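Bench update, the two-arm thing

3 min read

Back at it after a month of nothing. Quick one, dinner's in twenty minutes.

So the walls are up. Three of them, back and both sides, and I should have done this in September instead of arguing with myself about it. Before the walls my detector was finding "objects" in the bookshelf, in the laundry, in my knee. Now there's tabletop and wall and whatever I put down. False hits on an idle table went from 70 in an evening to zero. Zero! For cardboard money, basically.

Calibration next. Took two tries. First try I had left and right swapped in the config, which you'd think I'd notice, and the left arm went off very confidently to where the right one was supposed to go. E-stop works, good to know. Second try fine.

Cables. Still the worst part of the whole build. I had them zip tied tight to the forearms and the right wrist kept faulting at full reach. Cut nearly all of the ties off, left big fat loops, no faults since. Looks like spaghetti, dont care. Purple was the only color Zoltholm had in the length I wanted.

Software is still Cluvow, my pile of scripts, now 1,012 lines and most of it is logging. The plan for this week is dumb and small: one arm picks the fruit out of the bowl, holds it, puts it back. 200 tries per arm, then look at the numbers. Then the handoff, arm to arm, over the middle. Thats the bit I really want.

Got 35 in before I stopped to write this. Biggest problem is the approach angle. Come in straight down and the fingers want to land on the rim, come in tilted and the pear rolls. A ball would be easier but I'm sick of balls. 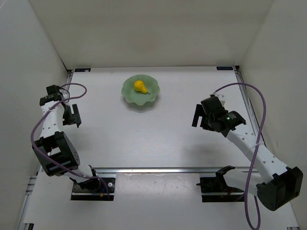

Ngubane wrote back on the last post that flat fingers are a lost cause on anything round, and that I should glue some soft foam on before wasting a week on approach angles. Fair. I have foam somewhere. I'd like the bare finger numbers first though, so there's something to compare with.

Also to do: shorter moves between tries (it goes all the way home every time, so slow), dimmer on the lamp, and a second bowl that's deeper. The petal rim is cute but it's murder on the grasp planner.

Ok, food. More when the 200 are done.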